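ok so the Pritville College alumni magazine finally did a piece on the rowing shed and I have thoughts. thread, sorry, typing this on a train

rowed there four years. bow seat mostly, then stroke for one awful spring when everybody else had mono

the article says the club "wound down quietly." it did not wind down quietly. we had a send-off at the Clorkus landing and 4 boats went out in the rain and one came back with a crack in it you could fit a thumb in

also they printed the Drernton regatta as a loss. we WON the Drernton regatta. second eight, by less than a length. I have the shirt off the other crew's back, that's how betting shirts works

what they got right: the stairs. 7 flights from the dorm down to the water, in the dark, before 5 am, in socks half the time bc your shoes were still wet from yesterday

what they left out completely: the Engström. old wooden eight, weighed a ton, came secondhand from somewhere up north and no one ever knew who paid for it. you learned in the Engström or you didn't learn

carrying it up from the dock in November was the real tryout. coach stood at the top of the ramp w/ a thermos and said nothing at all. worst feeling in the world. second best feeling was when he nodded 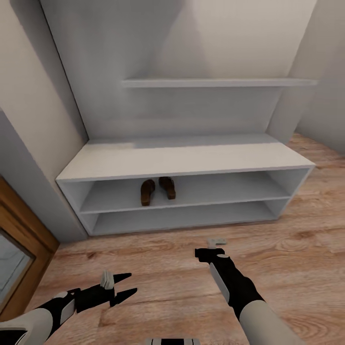
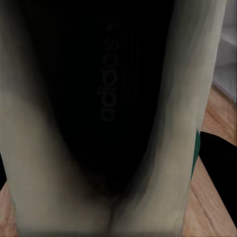
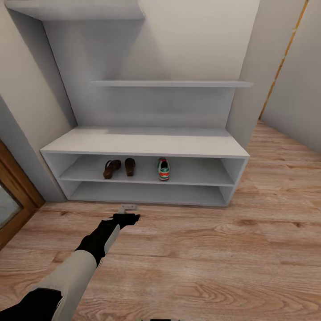
Reply from a novice boat alum: The Engström was still on the racks my freshman year, two years after the send-off. Bottom rack, tarp over it, river side of the shed. We were told not to touch it so of course we all touched it. Did the article really not mention it once?

not once!! one line about "aging equipment." that's it. that's the Engström's whole obituary

and thank you for the rack info bc I'd heard it got sold the same summer. so that's wrong too, I've been telling people that for years

ok other stuff. the erg room was under the dining hall and smelled like soup. always soup. I still can't do a hard workout near an onion

the club raised 1,579 dollars one winter selling pancakes in the quad and spent nearly all of it on oar handles. grips, I mean. grips and tape. best money we ever spent, my hands stopped bleeding by March

somebody in the replies to the magazine's post asked if women rowed. yes. from the start. our women's four was faster than our men's four and everyone knew it, incl. the men's four

there's a letters page in the next issue and they take up to a page if you send it before August. I'm writing in about Drernton and the Engstrom, and if you were in either boat pls send me what you remember, even if its just who sat where

esp. looking for anyone who has the seat list for the send-off. I know 8 of us were in my boat plus the cox but I can only name six and it's driving me nuts

train's in. more later, gotta find my other bag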